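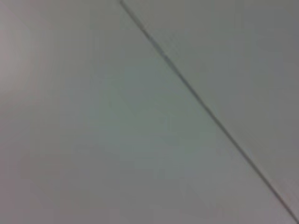
Frequently Asked Questions: The Westilero Seam-Following Study

What is the Westilero study?

Westilero is a research project on how a robot arm can find and follow the line where two flat surfaces meet, using a small camera mounted at the wrist. The work is led by Eun-ji Geum. Min-kyu Sung is responsible for the control software and for the evaluation of results.

Why study seams between plain surfaces?

Many inspection and sealing tasks depend on a joint between two panels of nearly the same color. Such surfaces offer a vision system very little to hold on to. A pale gray panel beside another pale gray panel may differ only slightly in shade, and the seam may be the one usable feature in view. The study was designed for this condition.

How does the method work?

The method, called Stadach, proceeds in two stages. The first stage proposes a line by comparing brightness on either side of many possible edges. The second stage estimates how wide and how dark the line is at points along its length, and passes these values to the controller together with a confidence score. The arm moves only when the score stays above a set threshold.

Does a wider, darker seam mean a larger gap?

Not necessarily. A seam can look like a band of shadow at one end and a hairline at the other. A change of this kind may come from a difference in height between the two surfaces, from the width of the gap, or from the direction of the light. Stadach does not attempt to separate these causes from a single image. It reports apparent width only, and users should not read that value as a physical measurement.

What data were used?

The evaluation set contains 1,042 wrist-camera images. Of these, 272 were held back for final testing and were not used to tune the method at any point. Each seam was marked by hand by two people working separately. Where their lines disagreed, a third person decided.

What were the main results?

On the held-back images, the two-stage method placed the line closer to the hand-marked position than the single-stage method used for comparison. The improvement was greatest on seams that cross the image at an angle and become thinner along the way. On short, high-contrast seams the two methods performed equally well, and the simpler one ran faster.

Where does the method fail?

Three kinds of error were found repeatedly. Uneven lighting can produce a soft change in tone that the first stage mistakes for an edge. Image compression can leave faint bands on a smooth surface, with a similar effect. Finally, when the seam narrows to a hairline, the confidence score may drop and the arm will stop before the end of the joint. The project team regards stopping as the correct response in that case, although it lengthens the task.

Are the images sharpened or corrected before use?

No. Images are used as recorded, including those with soft focus or a slight color cast. Sharpening was tested in an early version and withdrawn — it made true seams clearer but also strengthened the false bands described above.

Does the method require a depth sensor?

No. Stadach uses color images only. A separate comparison with a depth sensor is planned for November and will be reported on its own.

Can the method be used on curved or patterned surfaces?

It has not been tested on them. All results apply to flat, unpatterned panels and should not be extended to other materials without further trials.

What is the relationship between Westilero and Zukell?

Zukell is the shared software library on which the project's control code is built. It is maintained separately, and questions concerning installation should be sent to its own support desk.

How may other groups obtain the data?

Requests should be made in writing to the project office, with a short statement of the intended use. The images are provided for research purposes only. The hand-marked lines are supplied in a separate file, with the original markings of both annotators kept.

Page last revised Wed 29 April.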